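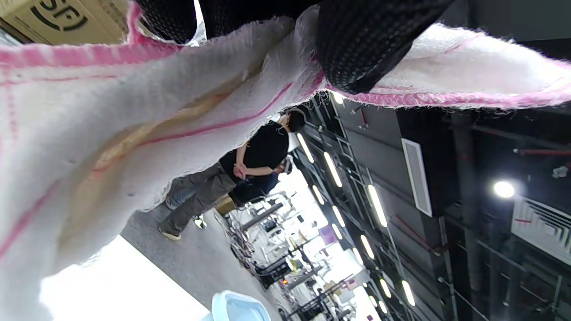
Textile Care and Household Linen
Handout 3: Cotton terry, how it is made and how it gets old

Notes prepared by Gaétan Morin for the evening course. Version of 18/11/2018.

1. What we call terry

Terry is a woven cloth with loops standing up from the ground. The loops are what takes the water. A flat cotton cloth of the same weight will also drink, but it has less surface, and the skin feels it as wet much sooner.

To weave terry you need two warps. The ground warp is held tight and makes the base. The pile warp is let in slack. The weaver puts in a small group of weft threads at a short distance from the finished cloth, and then the reed pushes the whole group forward together. The slack pile threads have no place to go, so they stand up as loops. With three weft threads in the group we speak of three-pick terry, and most bath towels are of this type. Please remember this name, we need it again in section 4.

The loops can be on one face or on both. When they are cut on one face, we get velour. It is pleasant to touch and it prints well, but it dries the body less well than the looped side. Many beach towels are velour on the show side for this reason.

2. Parts of a towel

Students often mix these words, so here is the list we use in class.

Ground: the base cloth, with warp and weft, without the loops.
Pile: the loops.
Border (also "dobby border"): a flat or patterned band across the towel near the end. Usually it has no loops.
Selvage: the long woven edge. In better towels it is turned and sewn.
Hem: the short end, folded and stitched.
Fringe: an end left open, with the warp threads loose or knotted.

The border shrinks differently from the pile area. This is why an old towel has a "waist" near each end, as if somebody tied a belt there. It is not a washing mistake. The mill can reduce it with a looser border, but I have never seen it disappear fully.

3. Color in stripes

A stripe along the length comes from colored warp. A stripe across the width comes from colored weft or, in the pile, from a more complicated change. Stripes can also be printed, and then the back of the towel is paler than the front. Turn the towel over before you answer a question about the weave!

Reds and pinks on cotton are in most cases reactive dyes today. They hold well in the wash, but chlorine bleach attacks many of them. A white towel with a colored stripe must be treated as a colored towel. Darlene Zacharias will bring her bleach samples to the next session, where one half of each strip was left untreated.

4. How a towel gets old

Pulled loops. In three-pick terry a loop is held only by friction. A ring, a zipper or a cat can pull it out to a long thread. Cut it with scissors at the level of the pile. Do not pull it, or the next loops in the same line will go too.

Open edges. The edge usually fails before the middle. When the sewing thread breaks, the ground threads begin to come out and the towel looks hairy along the side. You can trim and sew again with a zigzag stitch, if you start early enough.

Yellow and tan marks. These have many possible sources: body oil, sun cream, iron in the water, tea, or detergent that was never rinsed out. The eye alone is not enough to decide. Begin with a long soak in warm water with oxygen bleach, rinse, and look again after drying. Rust does not react to this soak and needs an acid product. Heat from the dryer can fix an oil mark, so dry on the line until you are satisfied.

Hard hand. The towel stands like a board. In our area this is mostly lime from the water, and sometimes too much detergent. Softener is a bad cure, for it covers the loops with a thin fatty layer — the towel feels nice and dries you badly.

5. Class sample book

The book has 187 numbered swatches. Most come from the Ornon mill and from the old Leclerc catalog, and the last pages are from Zilska. Wash your hands before you use it, and put the pages back in order. The Brorko velour swatches are still missing.

6. For the next session

Bring one used towel from home, any size. Find the warp direction and mark it with a safety pin. Write down if the pile is on one face or both, and what kind of ends it has. Read sections 1 and 4 again. The written test in February covers handouts 1 to 5, without the bleach table.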